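Gallery: the old towers, March

Quick page, more when I get a minute. Benvinda Morais asked for pictures of the desktop clear-out so here they are. We had 40 machines come in from the Lebrun office, most of them just need a clean and a new drive. Text by me (Daiane Prado), typos also by me.

Anyone collecting parts: the shelf behind the door is first come first served. Memory sticks in the tray, screws in the jam jars, PLEASE put the lids back on. Jailson Fontes has the good screwdriver set and wants it back. 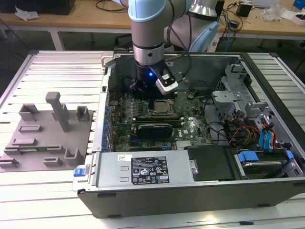

Side panel off, tower lying flat on the slotted table. Green board, blue connectors down the left, silver CPU in its socket.

Notes on this one, becuase people keep asking. Small Dell logo on the board if you look for it. Black graphics card stays where it is for now, Maiara Lopes has first call on it. Power supply is the silver box along the near side, tested seperately, don't swap it. Thermal paste on order, 2 tubes. Drives get wiped before anything leaves the building, no exceptions, ask Mariann Bárány for the form.

Finished machines are going to the Undance rehearsal rooms and then the Gritlow after-school club. Keyboards and mice still needed, USB only. Drop off before 5 pm, side entrance, ring twice.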